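Resetting the Bresley Shelf Cell After a Hand Swap

Applies to the single-arm cell with the black jointed-finger hand and the white cubby shelf. Revised 13 Jun 2023.

Any time the hand comes off the wrist, the stored shelf positions are void. Allow 40 minutes for the full reset.

1. Mount and cable
Seat the hand on the wrist and tighten the screws in a cross pattern. Plug in the side connector and let the cable hang down the outside of the arm — do not loop it around the wrist joint. Load parameter file 189.

2. Place the test items
Use one item per compartment. The pear goes in the deep center compartment, the mangosteen upper right, the strawberry directly below it. Leave the other compartments empty.

3. Jog to the upper-right compartment
Run the arm at 9 percent speed. Bring the hand in from the right with the thumb pointing left and the other fingers up. Stop short of the mangosteen and check clearance to the divider. 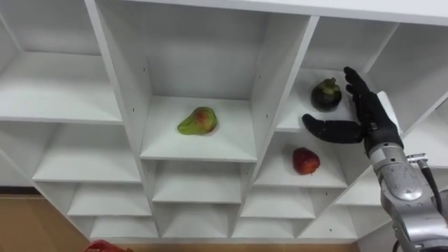

4. Store the position
Save the pose to slot 1325. Back out along the same path, then repeat for the strawberry and the pear.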